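The discovery fight in the Pasora case ran for most of a year before anyone argued about the merits. Pasora, a small label and catalog owner, had a list of IP addresses and wanted names to go with them. Varkent, the regional internet provider that held the names, did not want to hand them over without a hearing. The attorney who handled Varkent's side agreed to talk about the procedure on the condition that she not be named, as a related matter is still open.

She started with the list itself. It had been put together by Zelell, a monitoring contractor that joined file-sharing swarms and logged the addresses it connected to. "A log line had four parts," she said. "The address, the port, a time stamp, and a hash of the piece that was transferred. That was the whole record for most of the subscribers. Pasora's complaint called it identification. In the log it's an address and a time."

The first filing named 200 unknown defendants in one action. Pasora paid one filing fee and asked for early discovery against Varkent, so that it could serve the defendants once it knew who they were. The motion came in without notice to the other side, and Varkent heard about it when the subpoena arrived with a return date 28 days out.

"People assume that the early discovery is the unusual part," the attorney said. "Courts grant it all the time. You can't serve a complaint on a number. The questions are what you have to show before you get it, and whether the people on the list hear about it before their names go out the door."

Varkent moved to quash on two grounds. The first was joinder. Pasora had treated everyone who shared the same album file as part of a single transaction, on the theory that each member of a swarm helps every other member. The time stamps did not fit that well. Some of the subscribers were logged in the same evening, and others were logged weeks apart, with no record that their computers ever exchanged a piece of the file. The judge let the first defendant stay in and severed the rest without prejudice.

The second ground was burden, which she described as the part lawyers skip and engineers care about. Varkent assigns most residential addresses dynamically. To match an address to a subscriber, a technician has to pull the lease records for the exact minute, correct for the time zone, and check the result against the billing system. The lease records are kept for a limited period and then overwritten.

"Zelell's logs were in one time zone and our lease records were in another, and the subpoena didn't say which one it was using," she said. "If a lease turned over in that window, you would get the wrong household. We found 3 entries where the answer changed depending on how you read the stamp. I put those in the declaration and attached the lease tables. I didn't add much argument. The tables were enough."

Pasora's reply offered to drop the doubtful entries and keep the others. The judge asked instead for a sworn statement from Zelell on how its clock was set and how often it was checked. The statement came in late and was signed by a manager who had not run the system. That was the point, she said, where the tone of the hearings changed.

Asked whether the case turned on privacy, she said it did so only in a narrow sense. The court held that a subscriber has a limited expectation of privacy in account information, small enough to give way if the plaintiff has a real claim and a specific request. "You won't find a sweeping statement in that order. I've read posts that say the judge ruled that an IP address is not a person. The order says that an address, standing alone, doesn't show who was at the keyboard, and that Pasora needed to plead something more before it got to the next step. It's a pleading ruling."

The practical result was a notice procedure. For the refiled cases, Varkent must write to each affected subscriber, enclose a copy of the order, and wait before it produces anything. A subscriber can object during that time without giving a name on the public docket. Pasora pays the cost of the lookups.
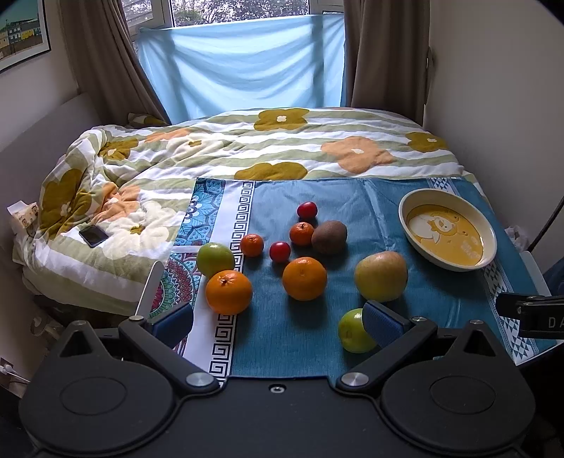

She thinks the cost term has mattered more than the notice. Under the old practice a plaintiff could collect names in bulk, send letters that asked for 4,000 dollars each, and dismiss the action before anyone filed an answer. Once each lookup carries a charge and each defendant needs a separate filing fee, the arithmetic is different. Pasora refiled against a small part of its original list and let the others go.

There was also a side dispute over a protective order. Magbanua, a hosting company that had been subpoenaed for server records in the same matter, wanted its customer data limited to outside counsel. Pasora wanted its in-house staff to see it. The parties settled on a two-tier order, with account names in the upper tier and traffic records in the lower one. She called the language ordinary and said that she has reused most of it since.

Her advice to smaller providers was mostly about record keeping. Write down the retention period and follow it. Keep the lease records in one time zone and say which one it is on every export. Have one person who receives subpoenas, and log the hour they come in. "If you keep records for longer than you need, somebody will ask for them," she said. "If you say 90 days in the policy and the server has two years, you'll be explaining that under oath."

The severed claims can still be brought within the limitations period. She expects a few more filings before November, each against one subscriber — and each, under the order, with its own declaration about the clock.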